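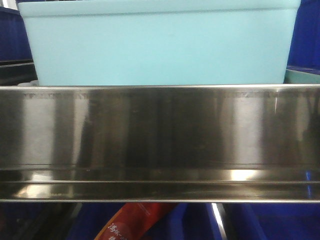 Gediminas Ots says a bin should be picked by its rim before anybody looks at the color, and he has said it so often that I now run my thumb along the top edge of every tub I meet. I have to admit he's right! A good thick rim makes all the difference when you're lifting a full one down from shoulder height. But oh, the color. I'd wanted that pale aqua for the middle of the shelf ever since we started on the back room at Multstead, and it looks so fresh next to the darker blues.

Welcome to the bin pages, then! We've spent most of February getting the supply room in order, and I've had far more fun with it than a grown person should. The room serves the pottery classes, the sewing group and the Saturday-morning-style kids' crafts (which happen whenever we can fit them in), so it holds a bit of everything. By our list there are 671 things in there that somebody might need in a hurry, from glaze brushes to one very large roll of felt. They used to live in 38 cardboard boxes, most of them marked MISC in handwriting we all deny.

Now it's plastic bins, sorted by color. Dark blue is for fabric and yarn, brighter blue is for paper and card, and aqua is for anything that gets washed and put back. I got the idea from the tool library in Flillport, where they sort the garden things that way and you can find a trowel in seconds. We went through two other systems first, one alphabetical (never again) and one by class, which fell apart as soon as two classes both wanted the scissors.

The steel came out of the old kitchen and I love it. It has a few rough little marks along it and I wouldn't polish them out for anything. Look how it picks up the light!

More from the aqua side: 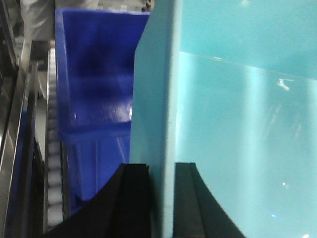
Things people have asked me

Do the bins stack? The aqua ones nest beautifully when they're empty, thanks to the taper. For full ones we use lids, and we stop at two high.

Where do the labels go? On string tags for now. I tried sticky ones and they curled up within the week. Jorkemero, the stationery place, has some clip-on holders I've got my eye on, and 8 of them would do the whole bottom shelf.

How long did it take? Seven evenings, plus one more when we found the buttons.

Can we borrow the sorting list? Yes, please do! There's a printed copy in the Gál room, on the hook inside the door. Add to it in pencil if you find something that isn't on there, and if anyone comes across the other half of the pinking shears, I'd be thrilled to have it back.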